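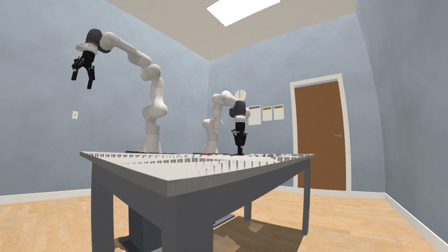 Have you ever wondered how an electric car gets its energy? Instead of a tank of petrol, it carries a big battery, usually tucked flat beneath the floor, and the battery feeds a motor that turns the wheels. Now, a motor only spins, so think of your own arm for a moment, or of the white robot arm with a bend halfway up, rather like an elbow. Joints like that are very often turned by electric motors too, only much smaller ones!

When the battery runs low, the driver plugs the car in, just as you might plug in a tablet at bedtime. On the little electric bus from Trultby to Stisham there are 66 battery packs, all joined together – and it still needs a good long rest on the charger every night.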